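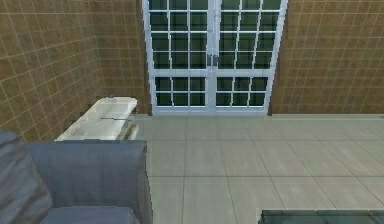 Léonie Lacroix
Visitor Program Coordinator, Rorkis

Participants wanted for our February open day

Rorkis is looking for people to take part in a demonstration of home robots at our Rondside building. You do not need any technical background. You must be 18 or over and able to stay from 9:30 a.m. to 1 p.m.

The morning starts in simulation. You will see the living room model our team works in, with its sofa, side table and double glass doors, and give the simulated arm a few spoken instructions. After a break, Hugo Delaunay will run the same tasks on the real arm in the lab — you can ask him to stop and repeat any step. We finish with a short written survey.

There are 80 places. Each participant receives $80, paid by check at the end. Lunch is not provided. Please wear closed shoes for the lab.

To apply, write to Sandrine Chevalier at Rorkis, 380 Vahidi Street, Room 1718, with your name, a phone number and any access needs. Former Rorkis employees cannot take part.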